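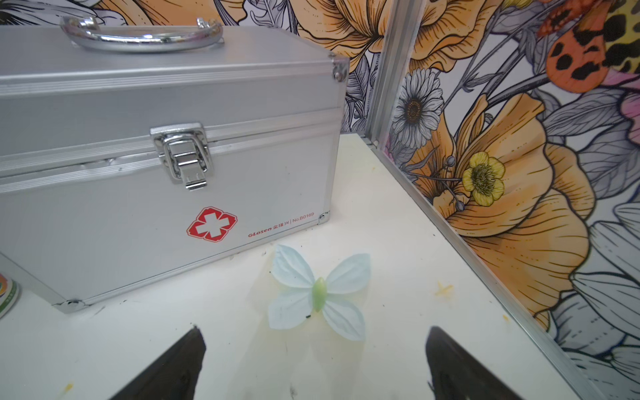 The first aid box, latched.

Hi Debashish, and hello to everyone at Prisar who reads these over lunch,

I owe you the March update on the Laltura recipe project, so I've put the coffee on and I'm going to get it all down in one go. The short version is that the pickle chapter is done, the lentil chapter is nearly done, and the rice chapter is giving me gray hair.

Pickles first, because I'm so happy with them! We now have the green mango, the lime with green chili, the sweet tomato one and the olive one (jolpai, not the Mediterranean kind, I had to explain that to my own sister). All of them have been cooked through from the written recipe by somebody who had never made them before, the way we agreed in the plan. The green mango needed the most fixing. The woman who gave it to us measures mustard oil by "until it looks right," and it took Shahnaz Mondal a whole afternoon next to her with a measuring cup to get that down to 200 milliliters. Shahnaz poured, the lady shook her head, Shahnaz poured some more. The written version now says 200 ml plus a little extra to cover the top of the jar, and everyone has signed off on it.

Lentils. The plain red dal, the roasted moong with fish head, and the sour one with green mango are all written up and tested. The chana dal with coconut is the one holding up the chapter. We have two versions from two households, one with raisins and one very firmly without, and I would like to print both. It adds a page. If you're fine with that, just say so and I'll stop fretting.

Now the rice. I told you in my last report that the pitha section would be ready by now and it isn't. Rice flour is the whole trouble. The cooks at Nindum soak and pound their own and it comes out a bit damp, while the bagged flour from the store is bone dry, so the same recipe gives you a soft dumpling in one kitchen and a cracked one in the next. We tried adding more hot water to the store flour, and that helped with the steamed ones (bhapa pitha came out lovely twice in a row), but the thin crepes still tear when you fold them. Shahnaz thinks the batter needs to rest longer. I think the pans are too hot. We're going to try it both ways before I write anything down, and I'd ask you to let that chapter slide into the next period.

Money: we've spent 3313 of this period's grant. The biggest piece was ingredients, then bus fares, then the new scale, which I love more than I should. The old one wouldn't settle on anything lighter than a potato and was useless for spices. I haven't touched the printing line yet. Receipts are in the blue folder and I'll scan them as soon as I sit still long enough. There's one handwritten one for fresh turmeric that you may want to squint at.

The tasting at Sezer went well, I think. We served the khichuri with fried eggplant and two of the pickles, and people went back for more of the tomato one, and a few asked for the recipe on their way out. The khichuri was too thick by the end. It always thickens as it sits, so the recipe now tells you to keep a kettle going and loosen it before serving. I should have known that one already! The eggplant got soggy waiting under a lid, so next time we fry it in small batches and let people stand in line for it.

What's coming up: finish the chana dal, sort out the crepes, and start on the greens chapter while the red amaranth is cheap. Shahnaz has also been promised a banana flower recipe, but the cleaning of the flower takes forever and I want her to write out every step of it for beginners, with the oil on your hands and all the rest.

Two things I need from you, Debashish. First, a yes or no on the extra page for the dal. Second, can we please have the recipes set with the ingredients on the same page as the method? Turning pages with turmeric fingers ruined my test copy.

I'll send the pickle pages over separately so the file doesn't choke your inbox. Try the lime one, but give it its full time in the sun before you open the jar.

2 comments
2 shares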